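Lab Robotics for Beginners: Handout 4
Getting to Know the Arm and the Zesavis Teaching Kit

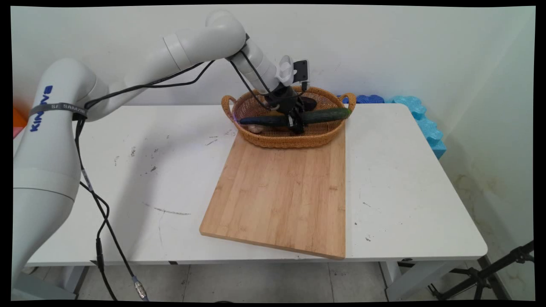 The Zesavis kit is a box of software, lesson cards and mounting parts that turns a research arm into something a first-year class can use in an afternoon, and I've been looking forward to this session since July. You'll be working through its produce unit, which is my favorite of the lot. Vegetables are wonderful teachers! A cucumber is long, smooth in some places and bumpy in others, and no two are quite alike, so a program that grabs one well may do a terrible job on the next. Our basket has two of them, one bright green and one darker, lying end to end, and with the Kinova arm reaching down over the rim the fingers have to find their way in past the handles. Think about that before you write a line of code. Where would you come in from? Which one would you go for first?

What you need to know before the session

Read cards 1 through 6 of the produce unit. Card 3 (approach direction) is the one people skim and then come back to, so please give it a proper read. If you missed Handout 3, catch up on coordinate frames first. You don't need to be fast at the math. You do need to be able to say which way is "up" for the table and which way is "up" for the gripper, and to notice when those are different.

Terms we'll use

Base: the part of the arm that stays put. All of our positions are measured from it.
Wrist: the last joints before the gripper. Most of your fine aiming happens here.
Approach: the straight stretch of motion just before the fingers close.
Retreat: the same idea on the way out. Students forget this one, and then wonder why a handle came along for the ride.
Wrist view: what a camera mounted near the gripper sees. It moves when the arm moves, which is both its charm and its trouble.

How the kit is put together

Zesavis splits every task into two layers. The lower layer is a set of ready-made motions (go above, come down, close, lift, move across, open). The upper layer is yours: you decide the order, the angles and what the arm should do when a grasp fails. I love this split. It means your very first program can do something real, and it also means there is nowhere to hide when your plan is a bad one, because the motions themselves are fine.

The lesson cards were written by Jitendra Rastogi, and they have a nice habit of asking you to guess before you run anything. Do the guessing. Write it in your notebook in pen. Half the fun of this course is going back over those guesses at the end of term.

You can drive the kit from the Estov editor or from plain Python. Estov is a block editor, and I'd encourage even the confident programmers to try it for the first task, mostly for the timeline view, where you can drag a pause longer or shorter and see the whole motion shift. For tasks two and three, use whichever you like.

What I think of it so far

This is the first term we've used the kit, and I promised you my own notes on it as we go.

The setup guide is excellent. The drawings are large, the steps are short, and the mounting parts are labeled. The simulator is good for checking whether a motion is reachable and weak on anything soft or slippery, so treat a pass in the simulator as permission to try and nothing more.

The grasp log is the best thing in the package. Each attempt gets its own line with the gripper opening, the approach angle and the result you typed in. The sample log that comes with the kit has 2692 attempts in it, of which 308 are marked as failed, and you can sort those failures by angle and see a pattern jump right out. (I won't tell you what the pattern is. Go look!)

On the weaker side, the error messages are vague. "Motion refused" can mean the target is out of reach, the path would hit the table, or the speed is set too high, and you get the same two words for all of them. The Menden add-on is supposed to help by drawing the blocked path on screen. I have it on one machine and will report back. The search in the online manual is also poor; use the printed index.

Task 1: One item, one basket

Pick a single item and write down your guess for the approach angle. Build the sequence in Estov, run it in the simulator, then run it on the arm at low speed. Lift the item clear of the rim, hold, and set it down on the cutting board. Log every attempt, including the embarrassing ones.

Task 2: Choosing

Now there is more than one thing in the basket and your program has to choose. Start with a simple rule, such as nearest first or longest first. Run it five times. Change the rule and run it five more. Which rule left the remaining items in a better place for the next grasp?

Task 3: Something round

Small round items behave very differently from long ones. Joint limit on the wrist is set to 179 degrees in the class profile, so some of the angles you'd like to use won't be offered. Work out a second way in and explain it in two or three sentences with a sketch.

Lab rules

One person at the keyboard, one at the stop button, and the person at the stop button does nothing else.
Hands stay off the table while the arm is enabled.
Check the cables before every run. They need enough slack for the full motion, and they must not be able to catch on the basket or the board.
Low speed until I've watched a run with you.

What to hand in

Your exported grasp log, your guesses (a phone photo of the notebook page is fine), and one page on Task 2. On that page I'd like to see a failure you found interesting and what you changed afterward. A messy log with good thinking beats a clean one every time in my grading.

Further reading

Zesavis lesson cards 7 and 8, on grasping by shape.
The Triệu notes on wrist cameras, sections 1 and 2, in the course folder. Section 2 has a lovely worked case on what happens to the wrist view in the last few inches of an approach.
Handout 5 goes up after the lab and covers placing, which is harder than picking and a lot more fun.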